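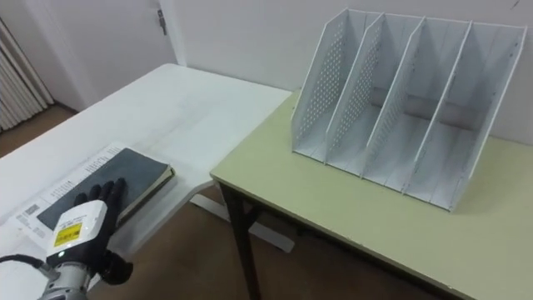
Chapter 2
Who Runs a Professional Association?

A professional association belongs to its members, but the members cannot decide everything together. They elect a board, and the board acts for them between general meetings. Most of what a board does is paperwork: budgets, minutes, membership rolls, notices of elections. A white metal magazine file and a hardcover book with a dark cover would look at home in almost any association office, and in a small one the official records may take up no more space than that.

This chapter follows the Trosley Advertising Guild, which had 395 members when Chiyo Maruyama became its president. Only 133 of them voted that year. The bylaws required 77 ballots for a valid election, so the result stood – but the board began to ask why so many members stayed away.

We look first at how candidates are nominated and then at how votes are counted. Section 2.3 compares the Guild with a similar group in Arnberg, where board members are chosen by mail ballot. Terms in bold are defined in the glossary.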